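Taking the rule book apart: a morning with Grinedport's byelaw drafter

I had never given five minutes' thought to byelaws before I went to Grinedport. They were the small print on the board by the park gate, the thing you lean your bike against. So I was not prepared to spend a whole morning, and then a good part of lunch, listening to a council lawyer talk about them and wishing I had brought a second notebook.

She asked me to leave her name out of it ("the byelaws belong to the council, I only hold the pen"), so I shall call her the drafter, which is her job title anyway. For the past few years she has been rewriting the local rules of Grinedport and the villages that come under it, Parthorpe among them. When she began there were 212 byelaws in force. If all goes well there will be 29.

"People hear that and think we've thrown everything away," she says. "We've kept nearly all of what people use. What's gone is the repetition, and the rules for things that aren't there any more. There was a full set of byelaws for a horse trough. A very thorough set! Somebody cared deeply about that trough."

Her office is at the back of the town hall on the first floor, with a view over the bus station. The old byelaws are kept in a run of green binders along one wall, and she pulled them down one after another while we talked, reading bits out, laughing, losing her place and going back for a better one. The oldest she had to hand concerned the beating of carpets on the quay. It ran to a single sentence, with eleven commas, and I could not have told you at the end of it whether carpet beating was allowed.

"It is, before eight in the morning," she says. "Or it was. I've read it enough times now. But imagine being fined under that. Imagine being the person who has to explain it to you on the quay, in the wind."
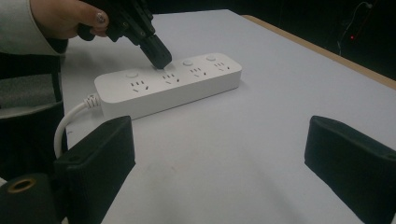
What a byelaw is for

I asked her to start from the beginning, as if I knew nothing, which was easy for me.

A byelaw, she explained, is a law that applies in one place. A council can't just make one because it fancies it. There has to be an act somewhere that gives it the power, the rule has to deal with a real problem in that area, and it can't go over ground that national law already covers. Then it has to be advertised, so that anyone affected can object, and confirmed, and only after all that can anybody be taken to court for breaking it.

"That's the part I love," she says. "It's real law. It's tiny, it's about dogs and boats and model aeroplanes, but you can end up in front of magistrates over it, so it has to be as carefully made as anything that comes out of parliament. I get to do the same work as the people who write the big acts, and then I can walk down the hill at lunchtime and look at it on a post."

Did she always want to do this? She did not. She trained as a property solicitor and spent several years on leases, which she says were good practice, as a lease is also a list of things people will fall out over. She came to the council to cover somebody's leave. In her second week a man rang to ask whether he could fly a kite on the common at Parthorpe.

"I said I'd ring him back in ten minutes. It took me until the evening. There were three byelaws that touched on it. One said no kites, one said kites with permission from an officer whose post had been abolished, and one seemed to be chiefly worried about frightening sheep. I rang him back and said I thought it was probably fine. And I put the phone down and thought, well, that's no good. 'Probably fine' isn't an answer a person should get about the law."

She started a list that same night. The list became a report, the report went round the building for a long time, and in the end she was given the job of sorting it all out.

Reading it aloud

Her method is one I shall be stealing. Every draft is read aloud, standing up, to someone who has had nothing to do with it. For the beach byelaws that meant the people who hire out the deckchairs. For the cemetery it was a stonemason. For the market it was the traders themselves, at half past five in the morning, while they were setting up, as that was the only time they could all be got together.

"They were wonderful," she says. "I had a rule that said goods must not project beyond the line of the pitch. I was quite proud of it. And one of the traders said, 'What about the awning?' Well, what about the awning? Is an awning goods? If it rains and everyone pulls their awnings out, have I just made the whole market illegal? I went straight back upstairs and started again."

The new version says that stock and tables must stay inside the painted line, and that awnings may go over it if a person can walk underneath. It is two lines long. I read it once and understood it, and I have never sold so much as a raffle ticket.

She has a short stock of words she won't use. "Hereinafter" is one, naturally, and so is "the said". She is also wary of "reasonable", which surprised me, because I had thought lawyers were fond of it. She says they are, and that it is sometimes the right word, but that it leaves the person on the beach having to guess. If you mean that music should be off by ten at night, she would like you to say ten at night.
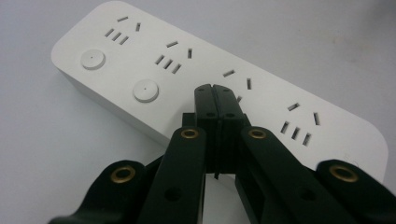
On the other hand she won't cut a word that is doing some work. She showed me a line in the harbour byelaws which says a boat must not be "left, moored or anchored" across the slipway. I said that surely "left" would cover it. Her face lit up. She had thought so too, she told me, until the harbour staff pointed out that the most common trouble is a boat with its owner still sitting in it, eating a sandwich. He hasn't left it. He has anchored it.

"So all three stay," she says. "Short is lovely, but I'd take clear over short any day of the week."

The six that wouldn't go quietly

Most of the old byelaws went without a murmur. Six did not, and she can name them the way other people name their children.

The longest argument was over Parthorpe common. Under the old rules nobody could camp there, ever, but every May the village has held a gathering with tents on it, and has done for longer than anyone can prove. The first draft kept the ban. There was uproar. The second draft allowed camping with written consent, and there was uproar again, this time from people who did not see why they should ask consent for something their grandparents had done without it.

"I went to a meeting in the village hall and I was told off for an hour and a half," she says, with what I can only describe as delight. "And they were right! I'd treated the gathering as an exception to the rule. To them it was the thing the common was for. So the new byelaw starts with it. It says what the common is used for, and the gathering comes first, and then it says what you can't do the rest of the year. Same law, near enough. But it reads as though someone had been there."

Then there was the matter of swimming off the old steps at Grinedport, which had been banned, un-banned and banned again, with all three notices still screwed to the same wall. And there was a long and friendly exchange with the neighbouring council at Merrick over the river path, which crosses the boundary halfway along. For years a cyclist could ride it lawfully as far as a certain willow tree and had to get off and push after that. The two councils have now agreed the same wording, down to the commas, and each will put it through separately.

I asked whether Merrick had been hard to deal with. She looked shocked at the idea. They had a drafter of their own, she said, who had sent back her text with a better verb in it, and she has been using that verb ever since.

Getting it on to the boards

A law that people can't find isn't much of a law, in her view, and she has become as interested in the signs as in the words on them. The old boards printed the byelaws in full, in capitals, behind plastic that had gone yellow. The new ones give the main points in ordinary type, with the full text available at the library and the town hall desk, and online through Vondine, the shared system that several councils in the county use for their public notices.

She speaks well of Vondine, though it took some getting used to. Its search used to look only at titles, so that anyone typing "dog" found nothing, the relevant byelaw being called something else entirely. She asked for the full text to be searchable and it was done. She still types "dog" into it now and then just for the pleasure of seeing it work.

Of the new set, most are through and in force. The market ones have been up since the spring. The harbour byelaws are waiting to be confirmed, and the cemetery ones are out for comment, with a handful of letters in so far. She answers every letter herself, including the rude ones, and says the rude ones often have the best points in them once you get past the opening.

And the kites? She found the page for me without having to look it up. You may fly a kite on Parthorpe common at any time of year, so long as you keep it away from the livestock. She rang the man to tell him on the day it came into force. He had moved on to model boats by then, and wanted to know about the pond.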